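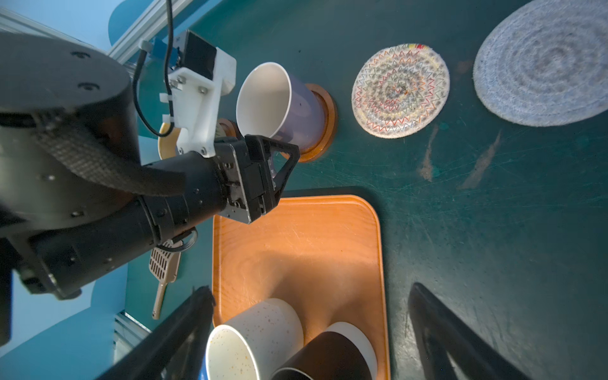
Ticket 234, coasters sticking to the painted table and leaving marks. Opening this one myself since I'm the one who painted the thing, so go easy on me! It's the teal top, two coats of Odamari furniture paint, and I thought I'd let it cure plenty long before anybody put a drink on it. Well. Look past the lavender mug and you'll find two pale streaks running across the paint, just below the big blue-gray mat, plus a good bit of scuffing on that side. I can't feel a groove with my fingernail, so I'm hoping it's something sitting on top of the paint – old wax, maybe? The wooden coasters with the raised rim slide fine. It's the woven ones that grab, mostly on warm afternoons.

Update, around 4 p.m. Kazimír Tichý replied on the Clasturport help desk (thanks, Kazimír, that was quick) and asked three things: what I clean with, whether hot mugs go straight on the woven coasters, and whether I've tried a damp cloth with nothing on it. Answers: Koubek spray, yes all the time, and no. Tried the damp cloth on one streak. It got fainter, then came back when the table dried. He says that sounds like cleaner residue and wants me to quit the spray for a while.

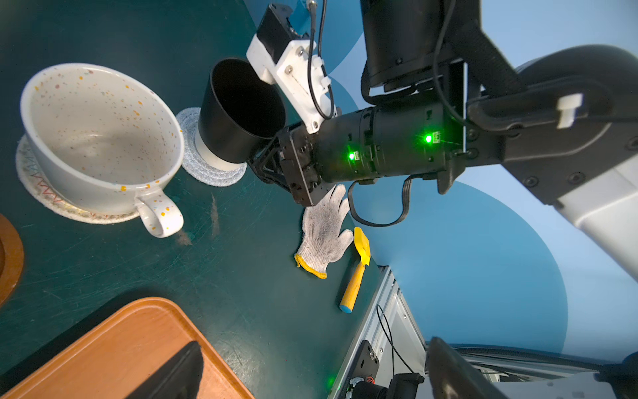
Second update. No spray since I last wrote, and I've been moving the woven coasters every evening so they don't settle in one spot (I forgot twice). I also went through the cups, because Sabina Machala had the same sticking on her table and hers came down to wet cup bottoms. The wide speckled one is my soup cup and it lives on the beige coaster with the red and blue zigzag. It has a grayish film down inside too, so maybe our water is part of this? The black cup is on the light gray knitted coaster, and that's the one that grabs worst. Washed both coasters by hand and they're sticking less now. Streaks still there. Kazimír, do I go ahead with the Preda wax remover or wait? Leaving the ticket open.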